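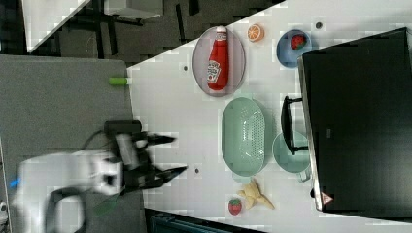
Is the quarry in the last act of Miranda really the one at Lamo?

Asked in Filming Locations

I keep seeing the same claim on fan pages, that the chase at the end of Miranda was shot at the old slate quarry outside Lamo. They all use the same sentence, so my guess is one person wrote it and the rest copied. None of them says where it came from.

I drove out there in January with screenshots on my phone and I am not convinced. In the movie, Vetell runs down a ramp with a rock wall on his left, then comes out on a ledge above water. There is a ramp at Lamo and there is water, but the wall is on the other side and you can't see the water from the ramp at all. The ledge I never found. I did meet a man walking two dogs who told me they "filmed loads of things here," and when I asked which things he said westerns, mostly.

So does anybody have a real source? A call sheet, a permit, a local paper, somebody who was on the crew? Please don't just link me to the fan wiki.

3 answers

Answer 1 (accepted)

Partly Lamo, in my opinion, and I'd put it no stronger than that.

The ramp matches if you flip the picture. Take your screenshot, mirror it, and look at the crack in the rock that runs down to a square block near the bottom. That block is still there, or was when I visited. Movies do get flipped in editing so that a character keeps running in the same direction from shot to shot, and Vetell goes right to left in everything before this. His coat also buttons the wrong way for those few seconds, so look at that too.

The ledge is a different matter. The water in the movie has a straight concrete edge at the far end, and Lamo has nothing like that. The end credits thank the Homau Water Company, and Homau has a reservoir with a concrete edge. I have not been there. The reservoir is 124 miles from Lamo, a long way to move a crew for one shot, so I'd want to see a photo from the same spot before I believed it. A thank-you in the credits could be for anything.

On paper sources, the only one I have is the souvenir booklet. Page 9 has an interview with Begoñe Toledo, the location manager, and she talks about "the quarry" and how hard it was to get the horses down the ramp. She never names it. People who quote her as saying Lamo have added that part themselves.

If you want to check it for yourself:

1. Mirror the screenshots before you go, and print them. Phone screens are hopeless in sunlight.

2. Park at the top gate and walk down. The lower track is fenced off now.

3. Find the square block first, then work back up the ramp until the crack lines up with it.

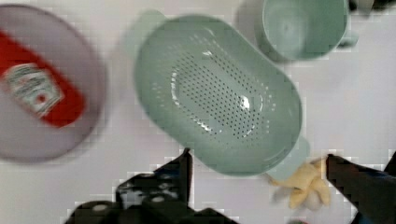
4. Take your photos in the late afternoon. The shadows in the movie fall across the ramp, and in the morning the whole wall is flat gray and could be any quarry.

Answer 2

It's Lamo. My uncle was an extra and he got paid and everything. They had 2,000 people there for the battle.

Comment: Which battle? There isn't one in Miranda. Is he maybe thinking of a different movie?

Comment: could be, I'll ask him

Answer 3

I wouldn't trust the mirror idea without more to back it up. Flip enough pictures of rock and one of them will match something. The coat is a better argument, but I went through that part slowly on the disc and the buttons are a blur to me. The shot is very short.

What I can add is that the county kept a register of filming permits, and you can ask to see it at the records office. Entry 516 is for a quarry and has the right production company on it. The place column says "slate workings, north side" and that's all. Lamo has a north side. So does every other quarry in the county - I looked up three of them before I gave up.

I do agree with the first answer about the ledge. Wherever that is, it isn't Lamo.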